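Night walk count is in

Well, the April spotlighting results from Sutherland are finally up, and I'm pretty chuffed. We had 9 people out along the Rulau Creek track and logged 150 animals over two nights, mostly ringtail possums, with a couple of sugar gliders that had me grinning like a kid. 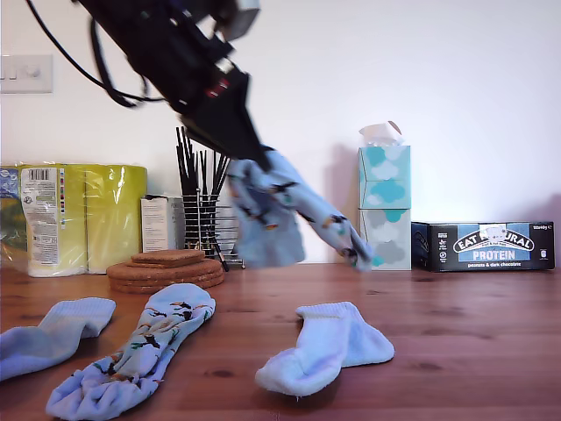 A sock with little birds on it, held up over the table.

My favourite was a boobook that sat on a fence post and let us all have a good look (I'd walked right past it, of course). No bandicoots this time, which was a bit of a bummer. I reckon we started too early, so next time I'm staying out past midnight. The full list is on the noticeboard at the Premero Reserve gate if you want a sticky beak.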